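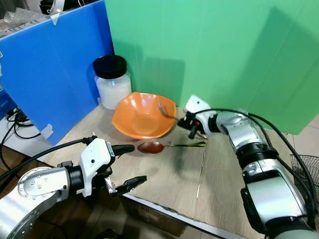 Fork over the orange bowl, spoon still on the table, lid on the jar.

So I've been rewriting our table rules again. The old sheet at Nollton had grown to two pages and people had stopped reading it (me included!), and when we merged our notes with the Cokgate folks in May we found we disagreed on half of it anyway.

The big one for me is how you start. Everything goes in its place before the arms get power, and if a spoon ends up two inches off you stop, hands on the pause, and then you move it. No sneaky reaching in between the arms. I used to do it all the time and I'm not proud of it.

Second, utensils. A fork in a gripper is a pointy thing on the end of a motor, and I'd like us all to treat it that way. We run forks at the slow speed setting, always, even when it's the boring part of the task and you want your lunch. Cokgate wanted an exception for plastic bowls and I said no, and we went back and forth on that for a whole afternoon.

Then jars. Lids stay on unless opening the jar is the task. The Tremwood checklist we borrowed from has a nice line on powders near moving joints, and I copied it in pretty much word for word.

Cables are where I'm still fussy. Before each session I swing both arms through their full reach by hand and watch the loops, and if one snags or pulls tight, it gets re-clipped before anything else happens.

Last bit is logging. We have 3,070 runs on the shared drive and only 1,826 have a proper note with them, so the new rule is you write the note before you reset the table. One line is fine. "Dropped spoon, restarted" is fine! I also put in a break every 400 runs to recheck the joint bolts, which Vlček's maintenance sheet does too, though theirs has a separate form for it and I'm not making anybody fill in another form.

The new version fits on one page, 3 sections, big type. I'm taping it up by the door tomorrow morning, and if you've got a rule for soft bowls that slide around when the fork touches them, please put it in the comments, mine is still blank.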